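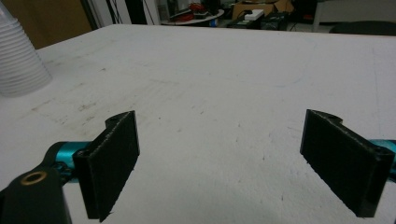

## 3.2 Work surface and small clear parts

I'll admit the table got more of my attention than I'd planned. Most of the sorting tasks in our study use small plastic pieces, and a lot of those are clear, so what you put underneath them matters a great deal. We started on bare wood at the Kvam workshop, and people kept losing the edges of flat parts against the grain. Jhair Ospina suggested a plain white surface, and we never went back.

The layout we settled on is shown in Figure 7. A large white foam board sits over the pale wood of the tabletop and leaves a thin border showing, with a flat clear piece near the middle, a small round clear container up and to the left, and a thin wooden stick off to the right.

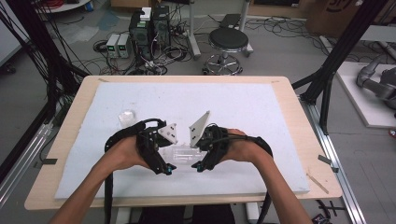
**Figure 7.** White foam board on a light wooden tabletop, with a flat clear plastic piece between the two hands.

Foam board scuffs, of course. We swapped ours after 103 trials, mostly because Shu-fen Yau got tired of mistaking specks for faint print on the plastic (so did I, to be fair!). Of the 561 trials we logged in all, 26 had a note about glare, and nearly all of those came from late afternoon, when the sun gets under the blinds.

We also tried a gray mat for a short while in September. It was kinder on the eyes — I liked it a lot — but flat pieces slid less freely on it, and Úna Dunne found them harder to pick up by one edge. I left the mat trials out of the comparison in Section 4.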